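Please Keep the Long Recipe

Nevzat Ateş

My mother-in-law has a cookbook with a brown cover and 512 pages. The recipe for stuffed cabbage takes two full pages. It tells you how to choose the cabbage, how to hold the knife, what the kitchen should smell like when the onions are ready. The first time I cooked from it I was new in this country and my English was small, and I read every sentence with a finger under it.

Now I am told that such recipes are too long. The cooking site Plenomari, which I have used for years, changed its pages in July. Every recipe is now a list of ingredients and at most 11 short steps. "Cook onions, 8 min." "Add rice." The people who run it say that readers want to get to the food faster. I believe them that many readers want this. I want to explain why I am against it.

A short recipe is short only for a person who can already cook. When it says "cook onions," it trusts that you know how hot the pan should be, and how an onion looks when it is soft but has no color yet. I did not know this when I was 30 years old. In my family the men did not stand at the stove, which was our loss, and I had to learn from paper. The old book said the onions should "give up and lie down." I had to ask my wife what this meant, and after she explained it I never burned them again.

There is also the matter of eight minutes. Eight minutes on whose stove? We lived for 14 months in an apartment where the burner had two settings, off and very angry. A recipe that gives me a number and no sign to look for is of little use in such a kitchen.

I should be fair. I do not defend the pages where the writer tells of her vacation, her dog and the autumn leaves before she reaches the flour. I have also scrolled through these with butter on my thumb. But the story about the dog and the sentence about the onions are different things, and Plenomari removed both with the same scissors. 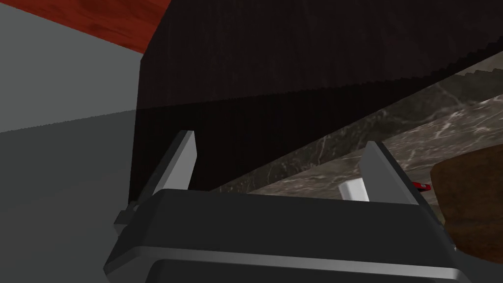 Brunet wrote to me, after reading an early version of these pages, that I am sentimental about a book because I was young when I read it. A good cook learns by spoiling dinner a few times, Brunet says, and no paragraph can do this work. Besides, a parent with two hungry children at six in the evening does not need a description of cabbage.

I accept the part about the children. At six in the evening I also want the list. But I would like the long version to be there on Saturday morning kind of days, when I have time and want to make a thing for the first time. It costs a website very little to keep both. One could put the list on top and the full text under it, and each reader would stop where he likes.

As for spoiling dinner, I have done it often, and I learned mostly that I was hungry. To learn from a mistake you must know which step was the mistake. The long recipe told me where to look.

My wife has started to write her mother's dishes in a notebook. I asked her to write them long. For the lentil soup she has already filled four pages, and the lentils are not yet in the pot.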